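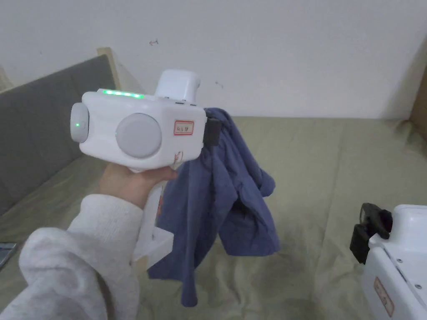

Orwood Cloth Handling Study: Frequently Asked Questions

July
By Raed Bataineh

What is the study about, in one sentence?

We want to know if a robot can learn to pick up and sort out crumpled clothes by studying people who do the same job with a hand-held gripper, at home, on an ordinary bed.

Why clothes?

Because they're wonderfully difficult! A mug has one shape. A shirt has a new one every time you drop it, and the part you need to grab may be buried two folds down. I've been working on this for three years and I still get excited when a sleeve comes free on the first try.

Why not just drive the robot by remote control and record that?

We did, for the first part of the project. It works, but it's slow going, and people move stiffly when they're steering an arm across the room. With the gripper in your own hand you feel the weight of the cloth and you adjust without thinking. Those small adjustments are what we're after. The jaws match the ones on Ivon, our test arm, so a grasp made by a person is one the robot can try too.

How much data do you have?

The set we call Tautahi holds 3,780 recorded episodes from 63 homes. An episode starts with a garment in a heap and ends when the person puts it down flat or gives up. We keep the ones where they give up.

You keep the failures?

Yes, and they turned out to be worth having. Our first model was trained only on clean runs, and it had no idea what to do when it pinched two layers at once. It would pull, and pull some more. With the messy episodes added, it began to let go and try a different spot. I watched that happen on the bench and may have yelled.

So how well does it do?

We ran 200 trials per model on garments it had never met. The model trained on all of Tautahi beat the clean-runs model on shirts, pants and towels. The gap was widest on shirts. On socks there was no difference we'd be willing to defend, and I'd love to hear from anyone with a good idea about socks.

What made the biggest difference?

Lifting before deciding. People rarely study the heap for long. They grab something near the top, raise it, let it hang, and only then go looking for a corner or a collar. A hanging garment shows much more of itself than a heap does – gravity does part of the work for free. Once we stopped cutting that first lift out of the recordings, the scores went up on nearly everything.

Does it matter whose bed it is?

More than I expected. Sheets slide, mattresses sink, and light comes from odd places. Models trained only at our Tallidgate lab did fine in Tallidgate and fell apart in a real bedroom.

Can it fold?

Not yet. It can lift, spread and lay flat. Folding is the next round, and we've started planning the episodes.

Can I use the data?

The shirts and towels will go out first, with the trial sheets for all 200 runs. Pants need another pass on the labels.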